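Money and marriage in "The House at Prukdale"
Project report, second-year English
Birthe Mikkelsen and Aksel Eyvindsson
Supervisor: Auður Arnardóttir

Background

We chose Marlies Ortner's novel after reading two chapters of it in the autumn seminar. It follows the Gebreyes family, who own a paper mill and a large house, and who lose most of their income when a partner sells his share to a rival firm. The eldest daughter, Hekis, is expected to marry well and put things right. Our question was how often money is spoken of openly, and by whom.

The edition we used has 48 chapters. Aksel read the odd ones first and I read the even ones, and then we swapped. This was a mistake, as the plot depends on letters that are sent in one chapter and answered in the next. 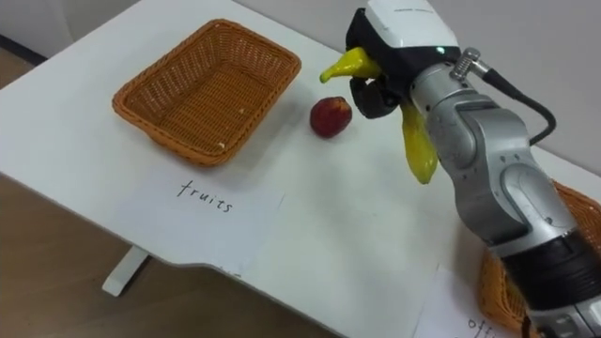

Method

We marked every conversation that mentions a debt, a wage, a dowry or a price. Each one went on a card with the page, the speakers and the sum, if there was one. We ended up with nearly 100 cards. Passages where the narrator discusses money were kept apart, and we have left them out of the results.

We disagreed over the dinner with Mr Plostier in chapter 11. He talks for four pages about the cost of keeping horses, and Aksel took this as a hint about the dowry. I thought he was just talking about horses. We kept the card but put a query on it.

Results

The servants name exact sums and the family almost never does. The cook knows what is owed to the butcher, to the penny. Hekis's father says "our difficulty" or "the present state of things", even to his lawyer.
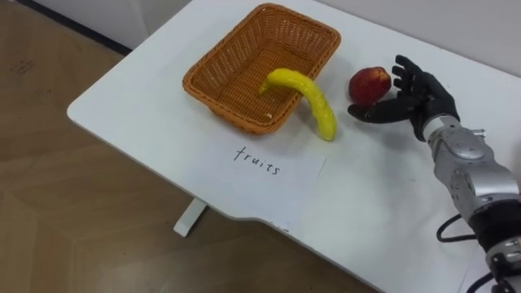

Hekis herself changes after her aunt's funeral. Before it she speaks like her father, and afterwards she asks the lawyer straight out what the house would fetch. Poul Kvaran, who read our draft in January, pointed out that she also stops using the lawyer's title from then on. We had missed this and went back to check. He is right, apart from one letter near the end.

Problems

The translation rounds off some of the sums, so we could not compare amounts between chapters. We would have liked to use the original text, but the library's only copy was out on loan until after our deadline.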